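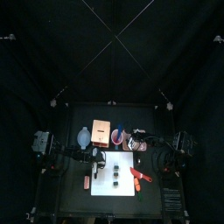

4. Setting up celebrity alerts in Clutero

Clutero watches gossip sites and tells you when a star you follow turns up in the news. It is less clever than the welcome screen claims, so set it up with low hopes and tight filters.

1. Open Alerts and choose Add a name. Type the full stage name. First names alone will bring you every baker and goalkeeper who shares it.

2. Pick your sources. The app offers up to 700. Most of them copy each other, and four good ones will do.

3. Under Story type, untick Sources Say. The makers call this feed "early insight". In Riku Sugawara's test it announced the same engagement on three separate evenings, with a different partner each time.

4. Set Quiet hours. The default ends at 4 am – change it.

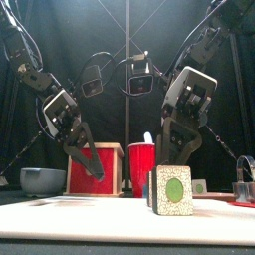

Two arms over the tabletop, with the red box between them.

5. Press Save, then go back in and check that it did save. Version 47 sometimes forgets step 3.

Note: The "Trust score" beside each headline is worked out from how often a story is shared. Treat it as a measure of noise. Chiyo Kawaguchi found a made-up feud scoring higher than the singer's own statement.

Caution: Do not switch on Family Mode expecting it to hide stories about stars' children. It only changes the colour of the heading. If you would prefer not to see them, add "son", "daughter" and "school run" to Blocked words by hand.

Caution: The free trial turns into a paid plan on the Thursday after you join, whatever the countdown says. Cancel under Account, More, Other.

For alerts that arrive twice, see section 5.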